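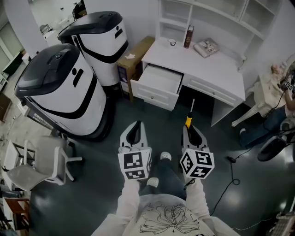

Gakley Tenants' Union Questions Police Figures on Domestic Violence Calls

GAKLEY: The Gakley Tenants' Union said Saturday that it does not accept the police department's claim that domestic violence in the Drillia district is falling.

The department says it took 299 calls from Drillia last year, down from 353 the year before. It calls this a sign that its new response plan is working. The union has read the same report and sees little to back that up. Fewer calls can mean fewer assaults. They can also mean that people have stopped calling.

Of the 299 calls, 224 were closed without a written statement. The report gives no reason for any of them.
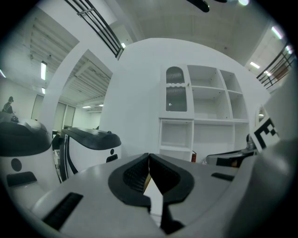

The plan also promised a trained officer on every night shift. Drillia has 2, and both are shared with Gavalas.

The union is asking for an outside review of the closed cases, to be done by someone other than Hikano, the firm that wrote the plan and then graded it. The department has said it will "look at the request" in May. It said much the same last time.

Press contact: Gakley Tenants' Union office, weekday mornings.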